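Clemton Teleoperation Working Group
Minutes of meeting, 2025-10-12
Place: Lockwood building, bench room, then by call

Present: Nermina Spahić (chair), Eirini Kourkoulas (minutes), bench operators, Ciltholm liaison by call
Apologies: Canda software lead

1. Previous minutes

Accepted with one correction. Item 4 should read "follower arm", not "leader arm". The September action on relabelling the emergency stops is closed.

2. State of the table-setting recordings

E. Kourkoulas reported that the set now holds 1,804 demonstrations, all two-handed and all recorded by remote control. The share rejected at review has dropped since the operators began resting between blocks. Most rejects fall under one of two headings: the operator lets go before the object is seated, or one arm idles for so long that the policy learns the pause as part of the task.

N. Spahić asked whether long pauses could be trimmed by script. The Ciltholm liaison advised against it for two-arm work. Trimming on the left arm's idle time removes motion from the right, and the joint velocities show a step at the splice. Agreed to re-record and leave the existing files untouched.

3. Plate and utensil task

Discussed at the bench. The left arm handles the plate while the right arm works at the utensils. The meeting spent some time on how much the two motions should overlap.

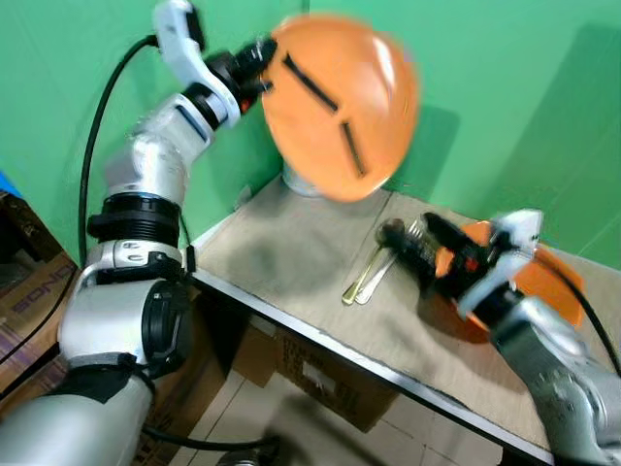 Page last changed: 2 days after the meeting, by E. Kourkoulas

Operators differ in their habits. Some finish with the plate completely before the right arm leaves its rest pose. Others start the right arm's approach while the plate is still held up. Both are valid demonstrations, but mixed in equal parts they give a policy that hesitates at the hand-over between arms. The chair's view is that overlap should be the standard, as it is closer to how the finished behaviour will be judged. One operator noted that overlap is tiring on the leader side, as attention has to be split, and asked for shorter blocks if it becomes the rule.

Agreed:
Overlapped motion is the default for this task from the next block on.
Sequential demonstrations already recorded are kept and tagged, and are not to be deleted.
Blocks are cut to 36 demonstrations, with a break between blocks.

The plate is the harder of the two objects. Gripped at the rim, it can rotate about the contact point, and the operator has no force feedback to warn of it. E. Kourkoulas has tried slower wrist motion with some success. The other route is to guide the arm by hand for the plate portion only, which gives the demonstrator direct feel of the load. The objection raised was that a person standing at the arm would block the head camera's view for part of the demonstration. The chair asked for a small comparison before any decision: 7 hand-guided runs, replayed without the person present and recorded on replay.

4. Latency

The Canda software lead sent a written note. The control loop is running at 100 Hz on both arms. The delay that operators complain of is in the video path to the headset and does not come from the arms. Lowering the display resolution is the quickest remedy. Operators at the bench were willing to try it, provided the recorded video keeps its present resolution. No objection.

5. Backdrop and lighting

The green backdrop stays for this series. The Ciltholm liaison asked whether cast shadows on the backdrop would upset background replacement. E. Kourkoulas replied that the present mask leaves shadow behind at the edges of large objects, the plate in particular. A looser threshold removes the shadow but also eats into thin parts. Lamp position to be reviewed. Any change must be made between blocks and entered in the log.

6. Reset procedure

Object start positions are still being chosen by eye, and they drift towards whatever is easiest to reach. The reset sheet will give a position for each utensil and for the bowl, drawn at random. Operators are to follow the sheet even where the position is awkward. If a position cannot be reached by the assigned arm, mark it as such and move on to the next line.

7. Actions

N. Spahić: write up the overlap rule and circulate to operators.
E. Kourkoulas: hand-guided comparison, plate portion; tag sequential files.
Ciltholm: send mask settings for the shadow test.
Canda: lower headset resolution, confirm recording is unaffected.
Operators: note fatigue at the end of each block in the log.

8. Other business

Request for a second leader rig deferred until the comparison is in. Next meeting to be called by the chair.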